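Course Handouts > Robot Cell Practice > Unit 2

Two-arm cloth handling: rules for the bench

1. Both grippers hold the fabric before either arm lifts.
2. Arm cables keep their slack through the full reach.
3. Speed stays at 26 percent until the instructor signs the Bralline sheet.

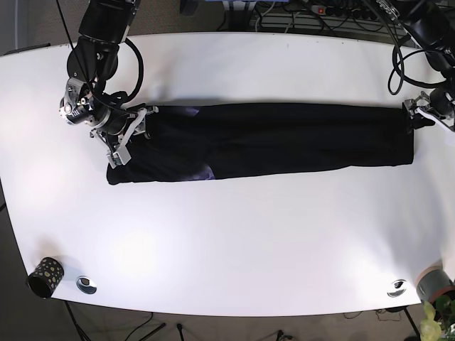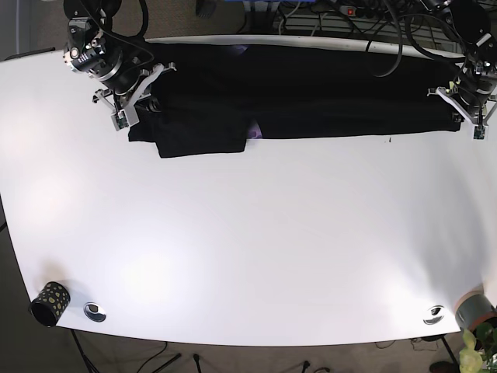
Black fabric held at both ends by the two arms.

4. Hands stay off the table while the drives are enabled.

Fouzia Dhanial objects that rule 3 is too strict for repeat trials, and asks that the limit be lifted after 17 clean runs. The rule stands for this term. Send further objections in writing before the Trivcombe session.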